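Mezzanine

A mezzanine is a partial floor tucked between two main floors of a building, usually open on at least one side. I've been keeping this entry going for years now and I still get letters asking if a loft is the same thing (close, but no – a loft normally sits right under the roof).

The word came into English through French from the Italian mezzano, meaning middle. Theaters borrowed it for the lowest balcony, and in my opinion those are the best seats in the house!

My favorite one is in the old Rätsep seed store in Trondura, which Austra Kairys turned into a reading room. It covers 145 square feet, it creaks like a ship, and on a Sunday you'll wait ages for a chair. Older warehouses used theirs for clerks, who could keep an eye on the goods below.

Rules on size differ from place to place, so check with your local building office before you buy lumber. Open edges need a guard, and metal railings are a common pick as they let light through to the back.

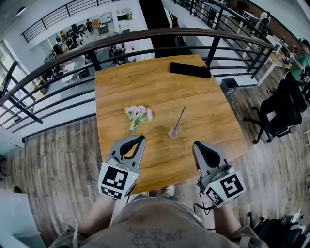 A square wooden table beside the railing on a mezzanine.

See also: Balcony, Entresol, Loft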